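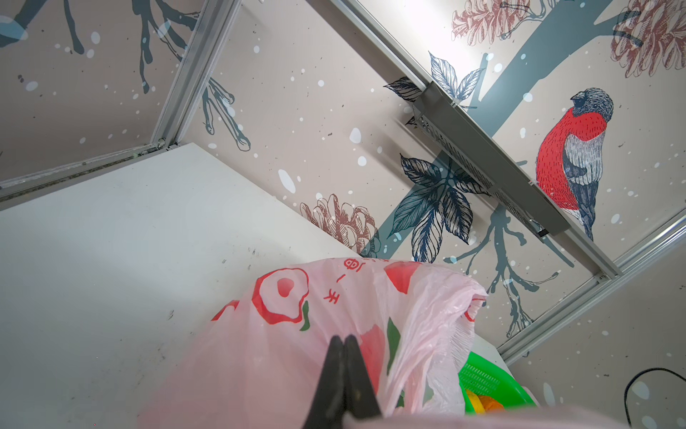
Bagging stack: release notes for the Reinholz branch

The two-arm bagging stack moved to the Reinholz branch on 12th January. The main change is in how the planner treats deformable film. The old branch, Wallard, built one collision mesh per object at the start of an episode and kept it until the arms went home. That was fine for trays and cutlery. For bags it meant the second arm was planning against a shape that had stopped existing.

Reinholz drops the mesh for anything tagged as film. The planner gets a coarse occupancy volume instead, rebuilt from the fixed camera at 8 Hz, with a soft cost on contact. Rigid objects keep their meshes and their hard limits.

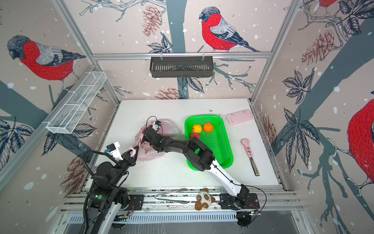 Arm roles are now assigned by the task layer and passed down as a constraint set. In Wallard both arms ran the same controller with mirrored gains, and every contact between a gripper and the film counted as a fault. With the left gripper on the handle of the pink bag and the right one pushing into the plastic, the left arm is set to hold and the right arm to shape. Hold means stiff in position, with a cap on pull force. Shape means low stiffness along the approach axis and normal stiffness across it. The right arm's long white link passes over the green basket in this pose, so the fruit inside stays in the collision set even though the gripper is working on the bag. Detlef Brinkmann wrote the role switch and has asked that all overrides go through the config file, not the launch arguments.

Perception has a new gate on the wrist streams. The segmenter used to return a confident mask on any input, including views where film or fruit sat right against the lens. The gate computes edge energy over a coarse grid and drops the stream from the fusion step when too few cells pass. The fixed camera carries the estimate until the wrist view recovers. Regression on the Weststead logs covered 236 episodes. False film masks fell in all but 3 of them, and those are filed under the Drorner tracker with the raw streams attached. 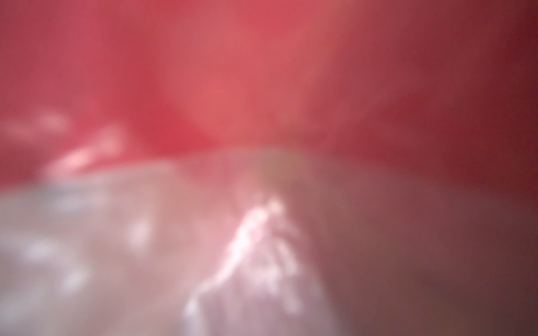

Known issues

The gate has no hysteresis, so a wrist stream near the threshold can switch in and out on successive updates. A hold timer is in review.

Printed film is still split into separate segments where the ink is dense. Set merge_film to true as a workaround.

Replay of Wallard logs needs the converter, version 2 or later. Logs recorded before November have no role field and will load with both arms set to hold.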